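How to Free Up a Stiff Padlock

By Fitzgerald Haddad

I love a good padlock, and I love it even more when one that everybody had given up on pops open with a click! My old Pandcombe spent a whole December on the garden gate and would hardly take its key by spring. It works beautifully now, and the job took me 9 minutes.

You'll need dry graphite powder (I use the little Trivow tube), a soft toothbrush, a rag and the key. Skip cooking oil, please — it feels great for a week and then turns to glue.

Start by brushing out the keyway with the lock held upside down, so the grit falls out instead of going deeper. Tap it gently on your palm and brush again.

Now puff a small amount of graphite into the keyway. Slide the key in and out a few times without turning it, wipe the black stuff off the key, and then try a slow turn. If it sticks, back off and slide some more. Never force it! A snapped key is a much longer afternoon.

Once it opens, put a little graphite in the two shackle holes as well. Open and close the lock 3 times and wipe everything down, or you'll have gray fingerprints on your gate (ask me how I know).

Locks that live outside like this treatment every spring and fall. Indoor ones, like the De Graaf on my tool chest, can go years between cleanings.

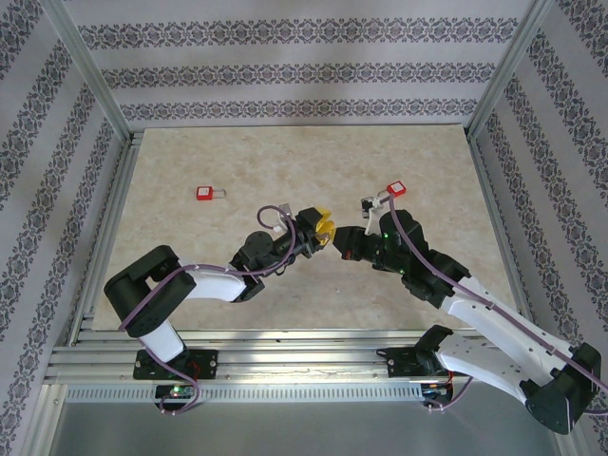
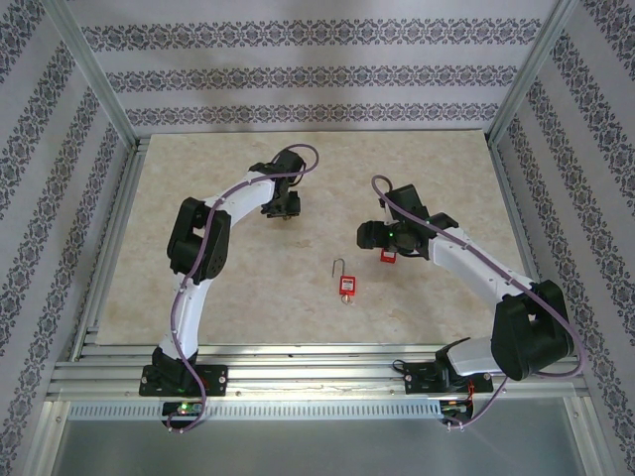
Can I use graphite if I've already sprayed oil in the lock?

Clean the oil out first with a lock-safe solvent and let it dry overnight, then add the graphite. Mixed together they make a thick paste that jams the pins.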